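Putach Parcel Room: Questions About the January Sorting Fault

Last updated 15th April by Neelam Grewal

So many of you have written in, or stopped one of us at the counter, that it seemed kinder to put the answers in one place. If yours is missing, please do ask. We would much sooner answer a question twice than have you wondering.

What went wrong?

In January the Ramix arm that puts parcels away on our shelves began letting go of them too early. It was meant to set a box down on the board and then open its gripper. What it did, on a good many trips, was open the gripper while the box was still short of the shelf, so that the box landed half on and half off. A few fell to the floor. One of them was a set of teacups, and we are still very sorry about that.

Was anyone hurt?

No, and we're grateful for it. Shivam Sachdeva was standing nearby when a heavier carton came down, and he pressed the stop button straight away. The arm halted as it should — that part of the system did its job all along.

What caused it?

The arm decides it has reached the shelf partly by feel. There is a small force sensor in the wrist, and when the box touches the board, the reading jumps. Our threshold for that jump had been set at 900 when we were handling mostly bulky cartons. Over the holidays we had a great many small, light parcels, so Kiran Goel lowered it to 200, which seemed sensible to all of us at the time. Sadly, 200 was low enough that an ordinary wobble in the cable, or a loose flap brushing an upright, looked just like a box touching down. The arm believed it had arrived, and it let go.

Why did it take you so long to find?

This is the question we've asked ourselves most! The log recorded each early release as a normal delivery, so on paper everything looked lovely. We blamed worn gripper pads first and replaced them, and then we blamed the shelves. It was Ritu Maurya who sat down with the wrist readings one evening and noticed that the drops lined up with the cable swinging. It took us 8 days from the first dropped parcel to get that far, and we ought to have stopped the arm well before then.

What have you changed?

The threshold is now 490, and the arm has to see that reading hold steady for a moment before it opens. It also checks its own height against the shelf it was sent to. If the two don't agree, it keeps its grip, stops, and calls one of us over with a chime (you may have heard it from the counter, it's rather cheerful). Any change to a gripper setting now needs two people to sign for it.

Who is putting parcels away now?

We are, by hand, for anything small or oddly shaped. The arm is back on large cartons only, and it will stay that way until Ritu Tripathi is happy with the tests on the lighter ones.
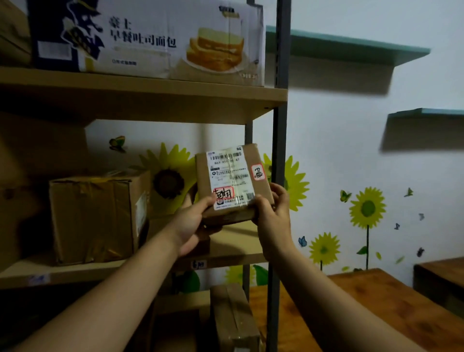 Hand shelving is slower, as you can imagine, and on busy afternoons there may be a little wait before your parcel is ready to collect. Please bear with us. If you've had a message saying it has arrived, it is in the building, and we will find it.

My parcel was dented. What should I do?

Bring it in with its packaging, even if you've already opened it, and keep the label on if you can. We match the label to the arm's log, and that tells us whether it was one of the drops. Claims from January are still open.

Can I ask for my parcel to be handled by a person?

Of course. Tell us at the counter or add a note to your account, and we'll mark it for hand shelving from then on.

Does the Wundance site have the same trouble?

They use the same arm, but their threshold was never lowered. We sent them our notes all the same, and they have added the height check too.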